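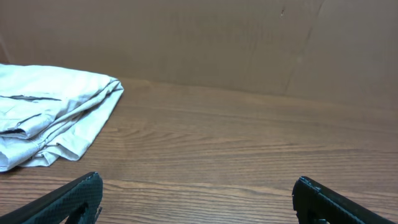

Furnival_G
Fold it in thirds the long way before you do anything else. Halves give you that fat rounded end and then the whole shelf leans.

jhulme
Thirds, halves, I've tried the lot, Graham. My stack of whites has the posture of a teenager. I gave up and ordered one of those Stuvstead folding boards in March, which now lives behind the door and judges me.

Furnival_G
A board won't help if the hems all end up on the same side. Four hems on top of each other is a wedge. Turn every second one around.

W. Kohlhase
I disagree with the turning. It looks terrible from the front. Hems to the back of the shelf, smooth side out, and let the back be as ugly as it likes. I have 90 cm of shelf and 5 people using it, and it holds until somebody pulls one from the bottom.

stu_ashworth
Somebody always pulls one from the bottom. In our house it's me.
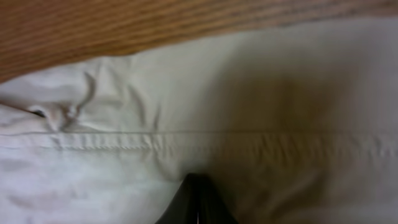 jhulme
Does anyone iron along the seam, or just up to it?

W. Kohlhase
Up to it, from both sides, with the cloth pulled a little tight. Going straight over presses the puckers in, and then you have them for life.

Furnival_G
I go straight over with steam and have done for years. Puckers come from the thread shrinking in a 100 percent cotton cloth. No amount of tiptoeing around with an iron will fix that.

W. Kohlhase
Then your puckers are very flat puckers, Graham. Congratulations.

stu_ashworth
You people iron?

jbainbridge
Mod hat on for a second: there's already an ironing thread, it has 1,840 replies and two people in it no longer speak. Please keep this one to folding.

jhulme
Fair enough. Back to folding, then. I redid the top shelf with the hems to the back and it's still standing after lunch. Graham's way gets the bottom shelf tonight, and Stuart isn't allowed near either of them.

Furnival_G
Thirds, mind. Not halves.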